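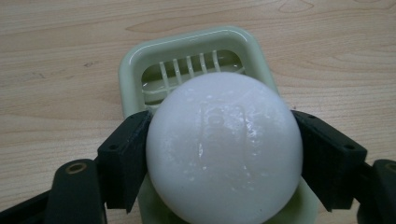
Egg salad for the August lunch

The Braltbridge community lunch moves outdoors in August, and egg salad sandwiches are back on the menu. We are asking for help with the eggs again. Last summer we ended up with 300 of them and most had to be peeled in the hall kitchen on the morning itself, which made us late. This time we would like them to arrive peeled and whole. Slicing will be done on site.

How to cook them

Put the eggs in a single layer in a pan and cover with cold water by an inch. Bring to a full boil, turn off the heat, put the lid on and leave for 12 minutes. Move them to a bowl of ice water and let them sit until they are cold all the way through. Eggs that are a week or so old peel better than very fresh ones, so buy early if you can.

Crack the shell all over on the counter and start peeling at the wide end, where the air pocket is. Peel under a thin stream of water if the shell sticks. Rinse off any small bits. Pack the eggs in a covered container lined with a paper towel and keep them in the refrigerator. Please cook them no more than two days ahead, and bring them in a cooler with ice packs.

An egg with a torn side is fine. It goes in the chopping bowl and ends up in the salad with the rest. The smooth ones are kept back for the green salad platters, where the slices show.

Slicers

The kitchen drawer has one slicer with a broken wire and one that works. If you own a slicer and can lend it for the day, put your name on the bottom with masking tape. The plastic ones with a hinged top do the job well. Set the egg in lengthwise for long ovals or crosswise for rounds, and bring the wires down in one steady push. Wipe the wires between eggs when the yolk starts to build up. For chopped egg, slice once, turn the egg a quarter turn while holding it together, and slice again.

Wash slicers by hand, wires open, and stand them on the rack to dry. Do not put them in the dishwasher at the hall. It runs very hot and has already warped one.

What we still need

We have 17 households signed up so far. Another 100 eggs would cover the sandwiches and the platters. Bread, mayonnaise, mustard and celery are taken care of. We could use more chives if your garden has them.

The sign-up sheet is on the board by the kitchen door. Write down how many eggs you can bring and whether you are lending a slicer.

Posted 30 Jul 2019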